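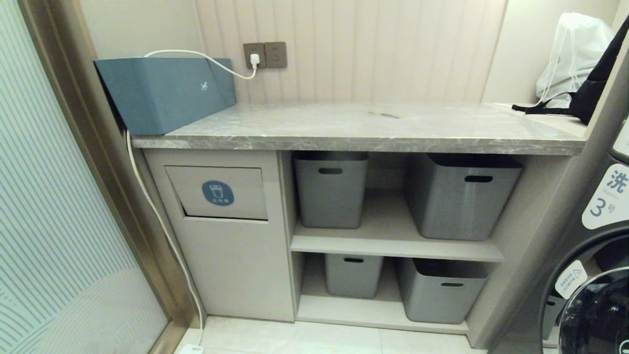

Laundry corner, finally done

Ok quick post, dinner is on. People kept asking about the laundry room so here it is. Took 7 weekends start to finish, should have been 4. Pink paneling stayed (I was outvoted). Everything else in there got moved, swapped or argued over.

Counter: gray marble pattern, runs right over to the washer. Came from Civora as an offcut, 80 dollars. Beveled edge at the front, which I didn't ask for but now like alot. Good for folding. Less good for seeing lint, so wipe it.

Bins: four gray ones, two up, two down. Speckled, with a slot handle so you can yank them out one handed. Top pair is for cloths and pegs, bottom pair for the stuff we wash once a season. No labels yet. Everyone says they'll remember. We'll see.

Tilt-out door on the left: recycling. Blue round sticker. Mostly detergent boxes and dryer sheet packets go in, anything bigger goes to the garage.

Outlets: double, dark taupe, just over the counter. Lalit Bhatia did the wiring in January and wanted them lower. Glad we didnt, you'd be reaching behind everything.

Still to do: tidy the white cables at the left end, a rail for shirts, something for the floor by the doorway. Maybe a mat. Olport had one for 47 but the color was off.

More when the rail is up.

Shares 47 | Comments 4

Cadi Powell
Love the pink! Do the bins slide ok or do they scrape?

Girish Kaushik
where did you get the bins, ours are wire and socks fall thru

Zaid Karaki
Label them now. We waited and there are batteries in with the dusters.

Vivek Prajapati
Is the counter deep enough to fold a sheet on? Mine isnt and I end up using the bed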